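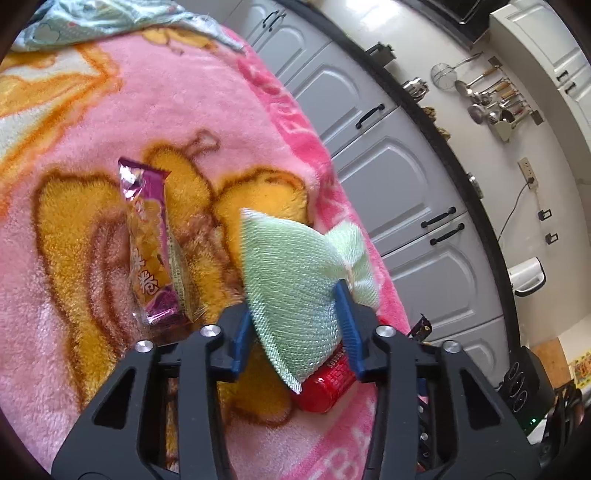

About Kiretti

Hi, I'm Lindalva Teixeira, and I make dish scrubbers! I started Kiretti in September on a sewing machine I got from my cousin Nivaldo Portela, who had given up on hemming his own pants (thank goodness, if you ever saw those pants).

I sew mesh scrubber pouches, mostly for dishes, though a lady in Kamton swears by hers for muddy carrots and has bought 6 of them now. The light green is my favorite and I always cut way too much of it. The mesh is shiny and a bit slippery under the needle, so the folds never land quite the same way twice, and I've stopped fighting them.

I don't have a proper workshop yet. Everything gets made, sorted and bagged at home, usually with snacks close by, and the pink cartoon blanket is always somewhere in the middle of it. So far I've sewn almost 1000 pouches!

You can find me at the Clellell craft market, or just write. Nivaldo does the mailing and I answer the emails, sometimes pretty late at night. Custom colors are fine, just ask first.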